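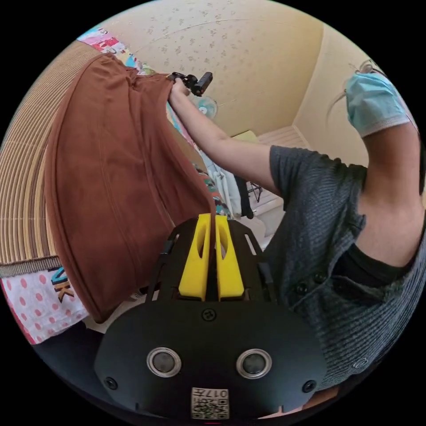
Stories | Short fiction | The Mostport Curtain

By Leonardo Donati
June
4 min read

Imtiaz Debnath did not believe in the cloth, and he had told the woman at Wenier as much when he paid for it. Genuine theatre stock, she said, from the old Foltier in Mostport, and he said what people always say, which was that he would have it anyway. Now he had it up at arm's length in his own front room, rust-brown and soft as suede, with one long seam down it and a hem that curled over at the bottom as if it had been rolled in a drawer for years. A theatre curtain would surely weigh more than that. He let it drop over the chair and looked up the price again, 48, and was no happier.

"It's a nice brown," said his sister.

"It's a brown."

"You said you wanted something for the draught."

He had said that. He had also said he would never buy anything with a story attached, after the Gunawardena clock, which had been on a ship and then, when he asked which ship, had been near one.

She folded one corner over to see the back. The stitching was straight. He supposed a machine could do that in any year you liked. There was meant to be a number inked along the hem, according to the woman, because the Foltier numbered everything, 1,205 seats and every lamp and bucket. He ran his thumb along the roll and found lint.

"Perhaps it washed out," his sister said.

"Then how does she know it was there?"

They hung it at seven in the evening, on the rail over the back door, with the kitchen steps that only opened on one side. It was too long. He pinned it up and it was too short, and he took the pins out again and let it lie on the tiles. The draught still came under, though he had to kneel to feel it.

His sister went for her bus. At the door she told him their mother used to go to the Foltier, before she was married, and sit at the back because it was cheap.

"She never said."

"You never asked her about that sort of thing."

He washed both cups. Then he went back to the hem with the good torch – only to be able to say he had looked – and worked along it from the wall side, unrolling it a bit at a time. Near the end there was a mark. It might have been a six and two sevens. It might have been rust off a pin, and he had just had pins in it.

He left the torch on the step and went to find his glasses.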